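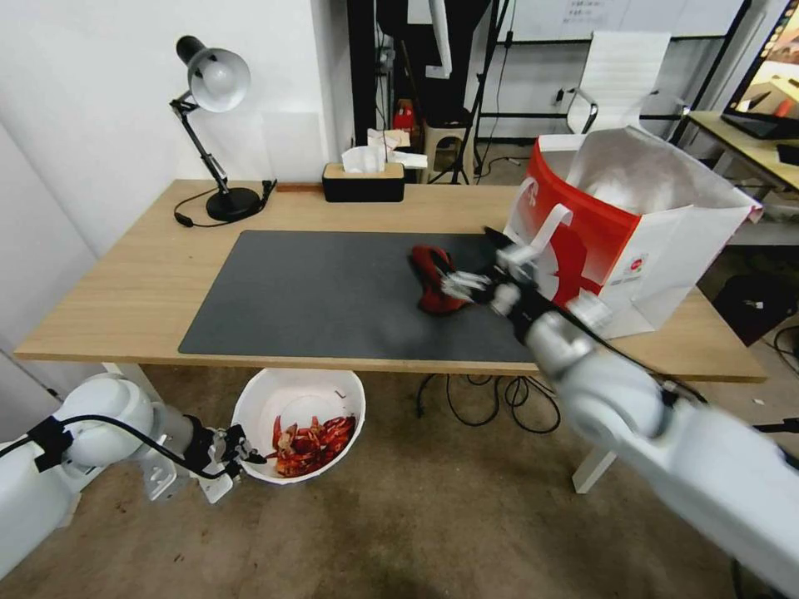
Skulldale student team moves to two-arm handling of dried chilies

The robotics project class at Skulldale has begun the second part of its bench handling project, in which a pair of robot arms has to move dried chilies between a desk and a container on the floor. The work is run under the project name Hapeta and will form the class entry in the manipulation section of the Skollach student competition in October.

The first part of the project used rigid objects only: blocks, bottle caps and short lengths of pipe. Students wrote the motion code for one arm and tested it against a fixed set of positions. The second part adds the other arm and replaces the rigid objects with material that bends, breaks and tangles. Dried chilies were chosen from a list of candidates that also included pasta, leaves and packing foam. They are cheap, they keep for a long time, and their color stands out well against a dark gray mat.

The task is split between the arms. One works over the desk, where the mat marks the usable area. The other works low, in front of the desk, next to the container. A run is scored on how much material ends up where it should be, with deductions for pieces dropped on the floor and for any contact between the two arms. The Skollach rules do not require both arms to move at the same time, but they set a limit of 400 seconds for a run, and the class found early on that taking turns used up most of that time.

Students first drive the arms by hand control and record each run. The recordings are then used to train a control program that has to repeat the task unaided. The class has logged 1,788 recorded runs since the start of term, of which 51 were set aside for testing and are not used in training. Runs with a dropped piece are kept in the training set if the operator recovered the piece, and discarded if not.

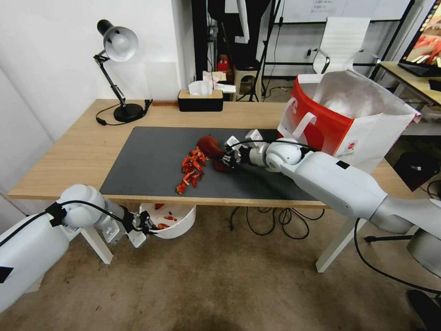

The two arms at the practice desk, one gripping over the mat beside the chili pieces and the other next to the bowl.

Grip force has been the main technical problem. A setting that holds a whole chili securely will crush a torn piece, and a setting gentle enough for fragments lets larger items slip when the arm accelerates. The class tried a single middle value first and dropped it after a week of tests. The current version closes the fingers in small steps and stops when the motor current rises above a threshold. The threshold is set separately for each arm, as the two grippers do not respond in quite the same way.

Small fragments remain difficult. When the fingers come down on a loose pile they tend to push it outward, and a pile that has been spread thin is harder to pick from on the next attempt. One group of students is working on a sideways approach that gathers the pieces before the grip closes. Another is testing a lower approach angle with the fingers already part closed. Both methods will be run on the same starting layouts before one is chosen for the entry.

Lighting has also needed attention. In early sessions the control program performed well in the afternoon and poorly in the evening, and the difference was traced to shadows on the mat. Recordings are now made at several times of day, with the desk lamp both on and off, so that the program does not depend on one condition. Objects at the back of the desk are left in place for the same reason — the competition table is not guaranteed to be bare, and a program trained on a clean background may fail on a busy one.

The arm mounts and power supplies are on loan from Drindeck, which also provided a day of safety training at the start of the year. Students must complete that training before they may operate the arms, and a second person has to stand at the stop switch during every powered run. Class rules limit arm speed to a reduced setting until a program has completed 3 clean runs in a row.

Work for the rest of the term is divided between the gripper code, the recording tools and the written report, which counts toward the competition score. The report must include a list of failed runs with the cause of each, where known. A software freeze is planned for the week before the event, after which only the grip thresholds may be changed.

The class will hold an open practice session on Saturday in the project room at Skulldale. Visitors can watch complete runs from behind the marked line and look through the recorded data on a separate screen. Students from other classes who want to join Hapeta for the next term can sign up at the session. No programming experience is required for the hand control group, but applicants for the training group should have finished the introductory software course.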